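Housing and Domestic Interiors
Handout 4: Floors and how they wear

Reading for this week: chapter 12 of the course book, up to the section on stairs. The Bavdale survey is in the library folder and you will need it for the seminar.

1. Hard floors before cheap carpet
Most small houses had stone flags or beaten earth downstairs and bare boards above. Boards were scrubbed with sand, which wore the softer wood and left knots standing proud. The Bavdale survey covered 802 dwellings, and the surveyors noted floor type room by room. Use the room tables, as the summary page merges kitchens and sculleries.

2. Fitted carpet
Carpet hid poor boards and kept rooms warmer. It also held dust and damp. Landlords in Gisbridge replaced it between tenancies, often without lifting the old underlay – compare the repair ledgers for August with those for the winter months.

3. The return to hard floors
Tile and laminate came back into bedrooms as well as halls. Points to note:
Pattern. Herringbone was a parquet layout, set in short blocks. It is now copied in tile, with the grain printed on and grout where the block joints would be.
Finish. A glossy surface shows glare from windows and lamps. Matt finishes hide scratches better.
Noise. Footfall carries to the flat below. Some leases ask for carpet for this reason.

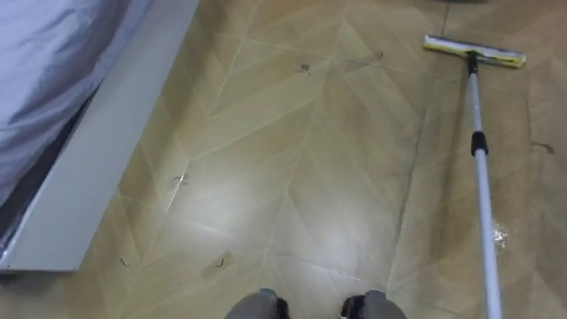
4. Cleaning and cost
Grout lines take longer to clean than the tile itself and are usually the first part to discolour. When you compare costs, use a period of 50 years and include relaying. A cheap floor laid three times may cost more than a dear one laid once.

For the seminar: choose one room you know well and write a page on its floor, covering material, age if known, wear and repairs. Bring two paper copies.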